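Ticket 600: Flitum app stops recording my route partway through a ride
Status: Solved
Product: Flitum for Android
Opened by: Shinji Noguchi
Opened: 2018-06-20

Hi folks! I've been using Flitum to log my bike commute since January and I've loved it, right up until the last update. Now the recording just quits on me. I start a ride, the timer runs, the little green dot is there, and then when I get to work the map shows a nice line for the first few minutes and nothing after that. The timer keeps going the whole way (so the app thinks it's still on the job!), but the distance is stuck.

It's done this on 4 of my last 6 rides. The two good ones were both on the way home, if that helps at all.

Stuff I already tried before bugging you:
Restarted the phone, twice.
Logged out and back in.
Cleared the cache, which wiped my custom ride names, so thanks for that one, me.
Checked storage. I've got a 64 GB card and it's mostly empty.
Turned location off and on again and set it to high accuracy.

My first guess was that the signal was dropping out somewhere along the way and the app never picked it back up. I do go under things, and there are some tall buildings on the last stretch.

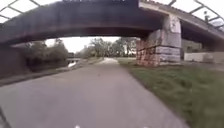 But then I ran Gallell at the same time on the same phone, and it drew the whole route without a single gap. So the phone knows where it is, and it's Flitum that quits listening. I don't want to switch, though, I really don't like the Gallell screens and all my old rides are in yours.

Anything else I can send you? I found a log file in the app folder but it's pages and pages of numbers and I wasn't sure if you wanted it.

Update from Shinji, next morning:
Okay, got your note asking about battery settings, and I think you're onto something. I'd installed a battery saver called Darkum and totally forgot about it. It had Flitum on its "sleep when screen is off" list! Gallell wasn't on there, I guess from being installed later. On the way home I usually keep the screen on for music, so that would explain the two good rides.

I took Flitum off the list, then went into the phone's own settings and turned off battery optimization for it too, like you said. Rode to work with the screen off and got the full line on the map, start to finish. Yay!

One more thing while I've got you: can I fix the distance on the broken rides by hand? I see an edit button but it only lets me change the title. If not, no big deal, I'll just delete them.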